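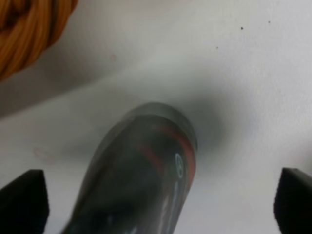

Mirkero Bottle Guide, Rev. 2, p. 14

Home Guides Bottles Spare parts Contact

4. FIRST CLEAN AND SET-UP

Do this before the first fill. Applies to the smoke gray bottle with the red-orange stripes. Clear one is in section 5.

You need: dish soap, soft brush, a clean towel, a white or light-colored work surface (dark tint, hard to see drips and crumbs on a dark counter).

1. Peel off any stickers. Leave the printed stripes and the small round logo alone, they are part of the print.

2. Lay bottle on its side on the work surface. Turn it slowly. Look for cracks, chips, scratches you can catch with a nail. Cracked = stop, see Returns.

3. Open the top. Set loose parts on the towel.

4. Fill halfway with warm water, two drops of soap. Close, shake 60 seconds.

CAUTION: No water hotter than 50 °C. No boiling water, ever.

5. Empty. Brush the inside, espeically up under the curve of the top where soap sits.

6. Rinse twice. Still foamy, rinse again.

7. Stand open and upside down on the towel, 90 minutes. Don't close it damp.

NOTE: The tint makes the inside look darker in patches. Hold up to a window before deciding it's dirty.

8. Wipe the outside with a damp cloth. Go easy over the stripes. No scouring pads, no bleach, no alcohol wipes on the print.

9. Fill, close, tip over the sink. Leaks? Open, reseat the seal, try again. Leaks twice, order seal kit.

CAUTION: Bottle rolls when laid down. Keep back from the counter edge. Not for fizzy drinks. Not for the freezer.

Storage: top off, upright, out of direct sun. If its going away for more than a week repeat steps 4 to 7 first.

Page checked 31 Oct 2018, A. Picard

Comments (3)

Eusebio Rengifo: Step 7 is no joke. Closed mine wet in April, smelled for weeks. Baking soda overnight fixed it.

tallgrass: does the seal kit fit the older Fultonen one too?

Anatole Picard: No, different size. Fultonen kit is under Spare parts.

Related
Section 5: Clear bottle, first clean
Replacing the seal
Zamfir carry strap, fitting
Cuddale sleeve, sizes and washing
Returns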